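Thread: what I changed in our sock-folding data pipeline this month, mostly software. Posting it because a few people asked after the last one about time alignment.

1/ Setup in one line: two hand-held grippers, a table, gray socks, and a policy that has to learn both hands at once. I work on the part between the recording and the training run. The package is called Serneck. It's internal and not pretty.

2/ Each gripper has its own camera and its own clock. Training wants one timeline. For a long time we lined the streams up by arrival time on the logging machine, and that was good enough for picking things up.

3/ It was not good enough for two hands on the same piece of cloth. If one stream is late by 2 frames, the policy sees the left hand pulling on fabric the right hand hasn't grabbed yet. It learns that, too.

4/ Moments like this one are where it matters. One sock already held at the far left, the other pair of fingers open over the second sock. The label for "start closing" has to land on the right frame.
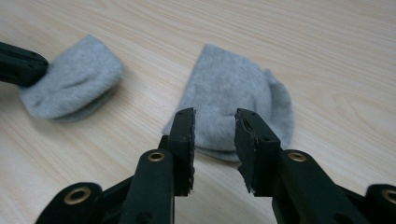
5/ First change: timestamps now come from the capture side. Each camera stamps its frame when exposure ends, and Trinow (our logger) only stores the stamp. It used to write its own on arrival. Most of the work was deleting code.

6/ Second change: clock offset is estimated per session. We used to do it once per machine and trust it. Drift over a long session was small but easy to see once I plotted it. The plot should have existed in September.

7/ The offset estimate uses the finger width signal. You open and close both grippers a few times at the start, the encoder gives one curve, the camera gives another, and you slide one over the other until they match. Plain cross-correlation. I tried something fancier and it was worse.

8/ Finger width from the image was the weak part. The old detector looked for bright edges on the jaw pads. Pads wear, the edges get ragged, and the width reading jumps around by a few pixels. I now fit the whole linkage and ignore the pad edge.

9/ Then segmentation. A gray sock next to another gray sock is a bad day for a mask model. It would merge them as soon as they touched, and the "which sock" target went with it.

10/ What helped was carrying the mask forward in time and only letting the model re-detect when both grippers are open. Annatjie Zulu suggested it and I argued against it for a week. She was right. Merged masks went from a daily complaint to something I have to go looking for.

11/ We still get it wrong when a sock is squashed between both sets of jaws. Very little of the outline is left at that point, and the tracker starts guessing. The view from above the table is more useful here than either wrist camera, so the tracker takes its vote from that one whenever the jaws are close together. 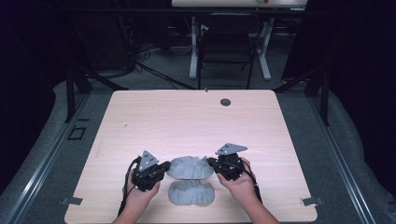
12/ The cost is another stream to keep in sync, and it runs at a different rate. I resample everything to the slowest one. Interpolating poses is fine. Interpolating images is not, so for those I take the nearest frame and store how far off it was.

13/ That stored gap has been the most useful number in the whole dataset. Sort by it, look at the worst episodes, and you find dropped frames, a full disk buffer, a loose cable. No need to watch hours of video.

14/ Numbers, for those who want them. The set I reprocessed had 2,000 episodes. 339 failed the new sync check. All of those had passed the old one, and all of them had been used for training.

15/ I retrained without them and changed nothing else. The policy regrasps less and waits less before the second hand moves. I haven't run enough trials to put a success rate on it and I'm not going to post one from a handful of runs.

16/ Smaller thing: episode review. Stokano, our viewer, now opens all streams on one scrub bar with the width curves under it. Reviewers tag a time range and pick a reason from a short list. Free-text notes are gone – I could never filter on them.

17/ Planner side, since Sandhu is the other half of this. The policy outputs a chunk of future poses for both hands. We used to run the left and right chunks separately, and if inference was slow on one side, the hands drifted apart in the middle of a fold.

18/ Sandhu now takes both chunks as one plan with one start time. If the start time has passed when the plan arrives, it skips ahead by the same amount on both sides. If it's more than 700 ms late, it throws the plan out and holds position.

19/ Holding looks worse on video, but stretched socks were worse.

20/ Next up is contact detection from motor current, so a missed grasp gets labeled without a person looking at it. Early version works on thick socks and does nothing on thin ones. Will post when there's something to show.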